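How to Clean and Touch Up a Scuffed Metal Bin

By Girish Malhotra

Open metal bins take a beating. Parts get dropped in, dragged across the floor and scooped out again, and after a year or so the inside is covered in gray smears and scratches. Most of those marks are not damage. They are metal and rubber rubbed off other things, and they come away with a cloth and some patience. The rest can be smoothed down so that they don't catch on anything.

These instructions are for bare or plain-finished metal bins that sit on a table or bench. If yours is powder coated in a color, skip the sanding section. You will go through the coating before you get rid of the scratch.

What you need

Dish soap and a bucket of warm water
Two or three microfiber cloths, plus one old one you don't mind losing
A soft nylon brush (an old toothbrush is fine for the corners)
A non-scratch scouring pad
Isopropyl alcohol
Wet-and-dry sandpaper, 2000 grit, and something a little coarser if you have deep scratches
Nitrile gloves
A flashlight
Masking tape
Paste wax, or the Bramon 649 metal wax if you already have it on the shelf

Set aside an afternoon for the first bin. The second one goes faster.

Empty it and look at it properly

Take everything out, including whatever has collected in the corners. Unplug or switch off anything powered that reaches over the bin before you put your hands in. Vacuum the floor of the bin with a brush attachment. Grit left behind now will be dragged around under your cloth later and make new scratches.

Then hold the flashlight low, almost flat against the metal, and move it slowly from one side to the other. Stains stay flat under a low light. Scratches throw a thin shadow. Run a fingernail across anything you aren't sure of. If the nail doesn't catch, treat it as a stain. If it catches, put a bit of masking tape next to it so you can find it again once everything is clean and shiny.

Check any seams and inner edges at the same time. A burr on a rim will cut a glove and sometimes the hand inside it, so wear gloves and use the cloth test: drag an old cloth lightly along the edge and see where it snags.

Wash first

Mix a good squirt of dish soap into the warm water. Wet the cloth, wring it out well and wipe the walls from the top down, then the floor. You don't want standing water in the bin, especially if it has folded seams or sits on a wood top. If you can lift the bin, put a towel under it. If you can't, run masking tape around the base where it meets the table.

Use the nylon brush in the corners and along any rail or lip. Dirt packs in tightly there and a cloth just rides over it. Brush, wipe, rinse the cloth, wipe again. Change the water when it goes dark.

Bins with a sloped panel inside need a bit of extra attention. Things slide down the slope and land in the same spot every time, so the wear tends to be concentrated near the bottom and often to one side.
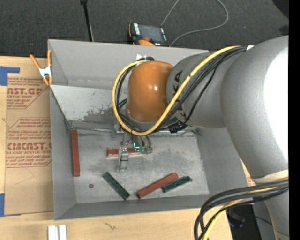 Dry everything with a clean cloth and leave the bin for 20 minutes before going any further. Water hides in folds and runs out as soon as you start rubbing something else.

Take off the smears

What remains after washing is mostly transfer: soft metal, rubber and old grease. Put some isopropyl alcohol on a cloth and work on a patch the size of your hand. Open a window, keep the bottle capped between uses, and don't do this near a heater or anything that sparks.

Rub in straight lines, along the grain of the metal if it has a visible one. Circles leave swirls that show up badly under overhead lights. Fold the cloth to a clean face as soon as it turns gray – a dirty face only moves the smear to a new place.

Stubborn rubber marks usually lift with the non-scratch pad, used wet with a drop of dish soap. Press lightly and give it time. Esperanza Alcaraz uses a plain white pencil eraser on small black marks, and I have switched to that as well for anything shorter than a finger. It's slow on large areas.

Don't use steel wool on bare metal. It sheds tiny bits that rust, and you end up with orange freckles a week later. Bleach is a bad idea too, and so is any oven cleaner if you think the bin might be aluminum.

Smooth the scratches

Go back to your bits of tape. For light scratches, soak the 2000 grit paper in water for a few minutes, wrap it around a small flat block and rub along the scratch with very little pressure. Keep the surface wet. Wipe off the gray paste every few strokes and check with your fingernail. Stop when the nail no longer catches. The line may still be visible and that's fine for a working bin.

Deeper scratches need a coarser paper first, then the 2000. Feather out a little on each side so you don't dig a trench.

Burrs on an edge come off with a fine file held at a shallow angle. File in one direction, away from your body, then finish with the sandpaper and repeat the cloth test. Vacuum and wipe the whole bin again afterward, because filings get everywhere.

Dents are a separate job. A shallow one in the floor can be left alone unless small parts collect in it.

Wax (optional)

A thin coat of wax makes the next cleaning much easier. Put on less than you think you need, let it haze and buff it off with a dry cloth. Do the walls and the slope. I leave the floor bare if the bin holds anything that has to stay clean or will be glued or painted later, since wax transfers.

If things now slide too freely, wipe the wax off the slope with alcohol and leave it bare. Osvaldo Brandão lines the floor of his with a cut piece of thin rubber mat, and that works well for heavy parts. Cut it slightly small so it lies flat, and lift it out to clean under it.

Putting the bin back

Wipe the table before you set the bin down. Grit caught under a metal base will mark a wood top the first time somebody shoves the bin sideways. Four felt or rubber pads under the corners take care of this, although rubber ones can leave a print on some finishes, so try one in a spot that doesn't show.

Check that the bin sits flat and doesn't rock. Press on each corner in turn. If one is low, add a second pad there.

Keeping it clean

Vacuum the bin once a week and wipe it with a damp cloth once a month if it's in daily use. Do the alcohol wipe when smears start to show on whatever comes out of it. I do a full cleaning with sanding in October, when things are slower, and the rest of the year it only gets the quick version.

Keep the used sandpaper. Once it's worn it is good for the last few strokes on a visible edge.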